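A morning at the Mestura food fair, Julanport

The coach left Skalolgate at ten to seven and we were in Julanport before nine, which gave us time for a coffee near the harbour before the doors opened. There were 50 seats on the coach and only a few were free. The fair is held every November in the old fish market, a long brick building with a glass roof, and it is meant mainly for people who run small cafés, school kitchens and guest houses. Members of the public can go in after two o'clock.

I went because our own kitchen at the community centre is due to be refitted next year and I had been asked to look at storage, washing up and anything to do with serving children. I don't cook for a living and I was not there to buy.

Entry was free with a trade badge. Without one it was 60 for a family and less for one person, and the queue for badges was slow. Inside, the stalls were set out in four rows. The first two were nearly all food: oils, tinned fish, cheese, dried beans, a great many kinds of salt. The third was equipment and the fourth was services, by which they meant insurance, pest control and people who will clean your extractor hood.

I started at the far end to avoid the crowd. Rivas, who make steel shelving and sinks, had the biggest stand in the third row, and I spent nearly half an hour there. Marcelino Gallardo went through the sink sizes with me and was patient about it. The model he thought would suit us is the 532, a double sink with a draining board on the left. We need the draining board on the right. They can make it that way round but it adds three weeks. He wrote the price on the back of a card and I have passed it on.

At eleven there was a talk upstairs by Inmaculada Cantero, who ran school meals in two towns for many years. It was the best part of the day. Her subject was how to lay out a kitchen table for children who are learning to prepare food. She had firm views. Each child should have a clear space of their own, with the bowls and plates already out before anyone comes in. Colours help, as a child can be told to fetch the green one when they don't yet know the word colander. She does not like heavy glass bowls, and she does not like sharing boards. Sauces should be kept back until the end or they go on everything.

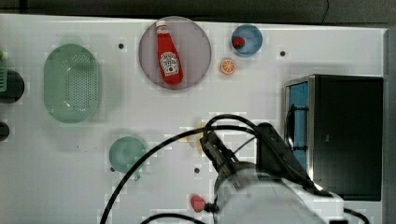

Ketchup, fruit and coloured dishes on a white table.

There were questions afterwards, mostly about allergies. One woman asked how to manage when there is a single oven and 200 lunches to get out. The answer was that you change the menu. Cold dishes on two days of the week, soup on another, and the oven kept for the rest. She also said that most kitchens she visits own too many pans and too few lids, and I think that is true of ours.

Lunch was sold from a counter by the main door. I had a bean stew with bread and it was good, although there was nowhere to sit and we ate it standing by the bins. Purificación Nieto, who had come on the same coach, had the fried squid and said it was greasy. The toilets were clean. There was one water tap for the whole hall and it was hard to find — go past the cheese stalls and down the ramp.

In the afternoon I went round the food stalls. Ermelinda Macedo was there with her quince paste and a new one made with figs, and I bought a block of each. The olive oil tasting was full and I gave it up. By half past two the public had come in and it was difficult to move in the first row, so I went back to the third and collected leaflets on dishwashers.

Two things for anyone going next year. The cloakroom does not take bags, only coats, so bring something you can carry on your back. And the talks are not listed on the website. They are on a sheet pinned up by the stairs, and the small room upstairs fills quickly. I missed the one on food waste by Carmela Goicoechea for that reason, which was a pity, though the notes may be sent out to badge holders.

The coach home was at four. There was a lot of traffic on the bridge out of Julanport and we were back in Skalolgate a little after six. I have put the leaflets and the Rivas card in the folder in the office, on the shelf under the window, and anyone who wants to look at the sink drawings before the next meeting can take them home overnight.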